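Bench assistant, desktop rebuilds (casual)
Susgate Computer Refurbishing
Posted July 1, 2023

Susgate takes in retired office desktops, tests them and rebuilds them for resale. We need one more person at the bench until the end of October.

The work is mostly memory swaps. Towers are opened on their side on the slatted table, modules are fitted or pulled, and parts stay in the grey holder tray between steps. Full training is given.

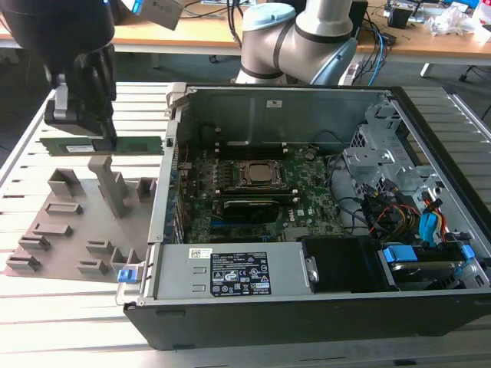
What you will do
Remove side panels and check boards for damage
Fit and test memory modules
Keep cables off the work surface and the tray in order
Record each machine's number on the job sheet

Hours are 6 per shift, 5 shifts a fortnight. You will be on your feet for most of a shift. The floor is hard, so wear closed shoes with a decent sole. You should be comfortable handling small parts and be able to lift a full-size tower.

The grooves in the bench top collect specks and bits of debris, and cleaning them out is part of the job. Brushes are in the drawer marked 1522.
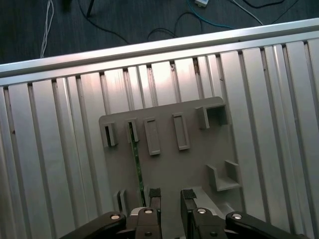
Noreen Lodhi adds that screws go down those grooves as well, and that anyone starting should put them in a dish as soon as they come out of the case.

To apply, send a short letter and one referee to Yasir Gilani at Susgate. No formal qualification is needed.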